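Visiting the Trarnberg Workshop: Your Questions Answered
Last updated 1 January 2026

We get a lot of mail before each open day, and much of it asks the same handful of things, so we have gathered the answers on one page. If yours isn't covered, please do write to us. We really do read everything, although it can take us a little while to get back to you when a visit is coming up.

What is the open day, exactly?

It's an afternoon when we open the Trarnberg workshop to anyone who is curious about robots and what they can do with ordinary objects. We held our last one in October and had 78 visitors through the door, which was a lovely turnout for a building our size! There is no sales pitch and no ticket price. You come in, hang up your coat, and wander between the demonstrations at your own speed.

What will I see?

The main attraction is the Galari demonstration, in which a robot arm works inside a desktop computer. We chose a computer for the simple reason that nearly everybody has owned one and very few people have had the side off. The tower lies flat on the work table with the inside facing up, and the arm comes down into it from overhead, so you get a good look at both the machine doing the work and the machine being worked on. 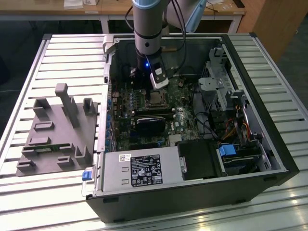 There is also a smaller table called Negi, where visitors can try steering a practice gripper by hand and picking up wooden blocks. It is harder than it looks, and it tends to make people much more forgiving of the Galari arm when they go back for a second look.

Why does the arm move so slowly?

Partly for safety, and partly so that you can follow what is going on. Working inside a computer case is fussy business. The drive cage stands up on one side, there are cables looping toward the board, and the processor socket is a small target with a good many other parts packed in close to it. We could speed things up a bit, but then you would miss the best part, the careful lining up before anything is touched.

Will it work every time?

No, and we would rather tell you so now than have you be disappointed on the day. Sometimes a try goes smoothly and sometimes we have to stop and start over. We don't hide the ones that go wrong, and some of our nicest conversations with visitors have started while we were setting up again.

Is the computer switched on?

It isn't plugged in during the demonstration. We use it as a practice machine, and it has been opened up more times than any computer should have to put up with.

Can I ask questions while it is running?

Please do! There will be two of us at the Galari table the whole afternoon, one keeping an eye on the arm and one free to talk. If you have a long question (and we love those), the quieter moments between runs are best, but don't hold back a short one.

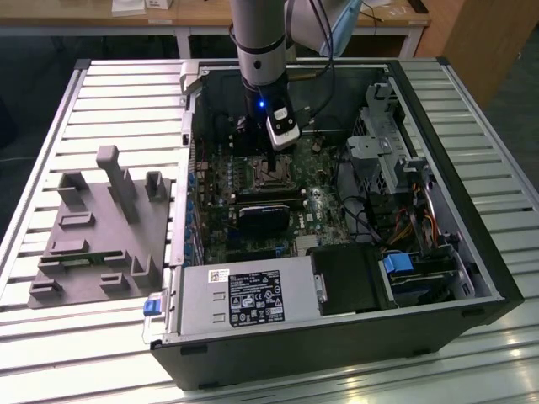 People often ask what they should be watching for. Our advice is to pick one spot, such as the processor socket or the row of memory slots just below it, and keep your eyes there for a whole run instead of following the arm around. Then watch another run and look at the gripper. You will notice quite different things, and by then you will probably have a question or two of your own.

Is it suitable for children?

Yes, very much so. Children under 12 need to have a grown-up with them, and everyone, large or small, stays behind the yellow line while the arm is moving. The Negi table has a step for shorter visitors.

How do I book?

Send us a message through the contact form with the word Disport in the subject line - that's our name for the open day program, and it helps us sort your note from everything else. Tell us how many are coming and whether anyone needs a seat or step-free access. You will get a reply with a start time.

How do I get in once I arrive?

Come to the side entrance and type 3366 on the keypad, then press the bell. The code only calls the front desk, so there's no harm in sharing it with the rest of your group. Parking is free in the lot behind the building.

Can I take pictures?

Of course, and video too. We only ask that you turn off your flash near the arm and check with other visitors before taking pictures of them.

Can you bring the demonstration to our school or library?

Not the Galari arm, I'm afraid, as it takes us far too long to move and set up. The Negi table does travel, though, and we are happy to talk about dates.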